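Coltetdale ist eine Feriensiedlung mit 787 Parzellen, und ich schreibe den Eintrag, weil ich selbst 2 davon besitze. Erschlossen hat das Gelände die Firma Golbridge, den Plan zeichnete Ankica Zupan.
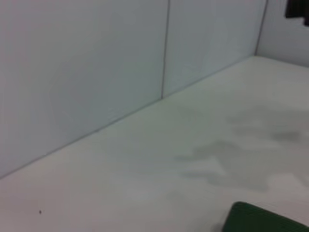

Bis zur Küste sind es fast 40 Minuten - mich stört das nicht, dafür blieben die Preise lange brav! Der Weiterverkauf läuft meist über das Maklerbüro Vasić, und Wasser liegt an jeder Parzelle (Strom leider nur im unteren Teil).
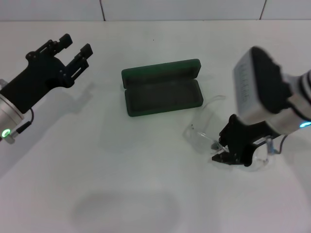
Offenes dunkelgrünes Brillenetui auf weißem Tisch

Stand: 23. April 2021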